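Stimmont Long Table Cloth Review: Pale, Interesting, Never Quite Flat

Home > Tables and Linens > Reviews

It took me most of a year to buy a tablecloth for a table where no one eats. The work table in our back room is long and gets used for everything that doesn't have a place of its own: folding, mending, sorting mail, arguing with the wrapping paper. I had been getting by with an old bedsheet. The bedsheet did the job, in the sense that it was on the table, but every time somebody pulled a shirt across it the whole thing came too.

The Stimmont Long Table Cloth costs $39, comes in 2 sizes, and promises "a calm surface for a busy home." I've now lived with it since June. My home is as busy as ever, and the surface has moods of its own.
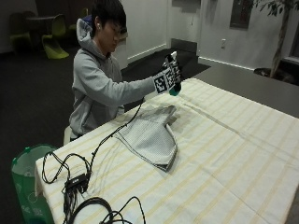 Anjali Hettiarachchi
Linens and Laundry Reviewer
2025-12-20

I should start with the pattern, which is what you're paying for. The cloth is white with pale yellow stripes that cross in a loose plaid. I want to stress pale. On the Stimmont website the yellow looks like butter. In my house it looks like somebody once told the cloth about butter. By late afternoon, with the lamp on, you could be forgiven for thinking you'd bought a white tablecloth and had a small problem with your eyes.

I've come around to it. A louder plaid would have fought with everything I put down on it. A gray checked shirt spread out on this one still looks like a gray checked shirt, and I can find the collar without patting around for it. My previous attempt at a patterned cloth, a Grulier oilcloth covered in lemons, swallowed a white button in the first week and has never given it back.

The stripes also turn out to be handy for folding, which Stimmont doesn't mention anywhere. You get a grid, more or less. Line up a side seam with a yellow stripe, bring the sleeve over to the next one, and you've made a rectangle. Mine used to be trapezoids. I wouldn't measure curtains by it, since the spacing is loose and the cloth shifts its shape a bit depending on how you threw it over the table, but for a stack of T-shirts it's as good as the plastic folding board I bought and hid behind the dryer.

Now, creases. The cloth arrives in a tight packet, folded and folded again, and it remembers every one of those folds. I ironed it when it came. I ironed it again, damp, with language. After a few hours it had gone back to soft little ridges and dips, and there it has stayed. Stimmont calls this a "relaxed drape." I have a cousin of a linen jacket that relaxes in the same way, and I don't wear it to weddings.

Does it matter on a work table? Less than I expected. The creases are low and soft enough that fabric slides over them. Paper is fussier. If I'm writing a label straight on the cloth the pen dips into a valley and my sixes become zeros, so I put a flat sheet or two of paper down first and work on top of that. It makes the table look like a doctor's office having a picnic, but it's cheap and I can throw the paper away when the glue gets on it.

The weight is better than the price suggests. My long one comes to 507 grams on the kitchen scale, folded into a bundle and balanced on a mixing bowl. That's enough to hold it down when you drag something across, and not so much that you dread putting it in the wash. It hangs well over the front corners too, in big loose folds. I have the larger size and get almost 18 inches of drop at one end if I'm greedy about it, and hardly any at the other. I'm told the correct thing is to center it. I like the long side by my chair, where I can wipe my hands on it and deny it later.

One warning about that drop. If you keep a trash can next to the table, as I do, decide early which of the two is going to have the corner. A cloth that hangs into a trash can will collect thread, lint and in my case a teabag. I moved the can out a few inches and we've had peace.

The label says "mixed fibers" and leaves the mixing to your imagination. It washes warm, and I've put it through often enough to have opinions. It didn't shrink that I could tell. It didn't bleed either, though I'm not sure how you'd catch a yellow this faint in the act. The hem is a plain double fold, sewn with a stitch so long you could park in it, and one corner has started to come loose. I fixed it in a few minutes, on the table, on top of the tablecloth, which felt like performing surgery on the bed the patient came in on.
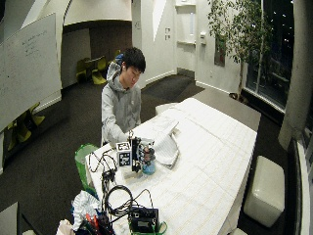 Spills are where I expected it to fall apart. It's white, after all, and white cloth on a table that sees real use is a kind of dare. Stimmont sells the thing with a "light splash finish," and I tested that the usual way, by being careless for six months. Water beads up for a moment, thinks about it, and goes in. Tea goes in without thinking. If you get to it right away with a dry towel you'll lift most of it, and a wash takes care of the rest. Leave tea overnight and you will have a souvenir. I have one the shape of Ohio. It now lives under the mail.

Tall bottles are a small worry. Anything narrow at the bottom wants flat ground, and a crease in the wrong spot will give a full bottle a lean. I smooth the cloth with the side of my hand before I set one down, the way you'd smooth a spot on a blanket for a glass at the beach. I haven't had one go over yet. I've had a jar of pins go over, and I would rather it had been the bottle.

The crumpled towel problem also deserves a paragraph, because it's the reason I stopped buying white cloths in the first place. Put a white towel on a white tablecloth and one of them vanishes. You'll fold everything else, clear the table, carry the stack upstairs, and come back down to find a towel that was there the whole time. A towel with a stripe in it survives this. A plain one doesn't, and the Stimmont's yellow is far too shy to help. If your laundry is mostly white, get the cloth in something darker. You can't, of course. It comes in the one color.

I also borrowed the Dunov Table Runner Set for comparison, three overlapping panels that are supposed to cover a long table and wash separately. The washing part is clever. The overlapping part means there are two seams running across your table at all times, and everything you slide along it stops at the first one like a bus. The fabric was nicer than the Stimmont's, I'll admit. It was smoother and it ironed flat and stayed there. I gave it back anyway. The Grulier oilcloth remains the one to buy if you paint, glue, or have toddlers, provided you can stand the smell for the first few days and don't own any white buttons.

What I'd change on the Stimmont: a tighter hem, a yellow with some nerve, and a packet that didn't press the folds in as if they were meant for the archives. Selling it rolled would fix the last one. I suggested this through the website's contact form and received a discount code for napkins.

What I'd keep is the size and the weight. Long tables are hard to cover. Most cloths are cut for people who eat dinner sitting in a neat oval, and if your table is long and narrow you end up with either a strip down the middle or a tent. This one covers the top, falls properly over the sides, and stays where it's put while you wrestle a sweatshirt into submission on it. For $39 I'll take that over flat.

Good for: folding, light mending, sorting, people who like a grid but don't want to commit to one.

Less good for: writing directly on, tea drinkers, owners of many white towels.

Care: warm wash, hang to dry, iron if it makes you feel better.

Would I buy it again? I bought the smaller size last week for the card table. It arrived folded into a square the size of a paperback, and I haven't had the heart to open it.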